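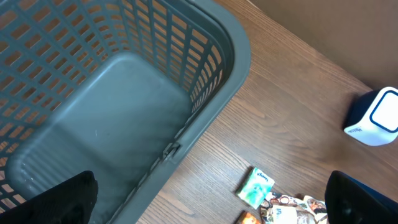
Figure 2. Gray plastic laundry basket with slotted side walls.

5. What the springs told us about the Lodhi fault

When we first began measuring the springs along the Lodhi fault, we expected the warmest water to come up where the fault is widest, and we were quite happy with that idea for most of the first season. The readings had other plans. Of the 647 temperature readings we kept, 264 came from the short northern stretch above Sarnport, and these ran warmer than anything we measured farther south, even though the fault there is little more than a thin crack in old lava.

We think the answer lies in how deep the water travels before it turns back up. Rain and snowmelt falling on the Bultus ridge sink through broken rock, pick up heat on the way, and rise again wherever a path is open to them. In the south, the rising water seems to meet a thick layer of gravel and mix with cold, shallow groundwater — a bit like topping off a hot bath from the wrong faucet. In the north there is hardly any gravel, and the water reaches the surface with most of its heat still in it.

The chemistry fits this picture fairly well. Silica and chloride were both higher in the northern springs, as we would expect of water that had spent a long while in contact with hot rock. The two springs nearest Rutent are the exception, and a puzzling one: they are cool but rich in chloride. Lashari favors a buried salt layer, while Wi would like to see another winter of samples before settling on anything, and we have left both views standing. None of these results calls for magma at shallow depth, and we saw no change in October, after the small earthquakes near the ridge, that would make us think otherwise.

Comments (3)

tuffcone: Lovely to read a discussion section in plain words. Did you filter the silica samples on site or back at the lab?

Da-eun Wi: On site, right at the spring, and thank you for the kind words! The full procedure is in Section 3.

ridgewalker_b: I grew up near Rutent and we always said those two springs tasted salty. Glad to see it in print.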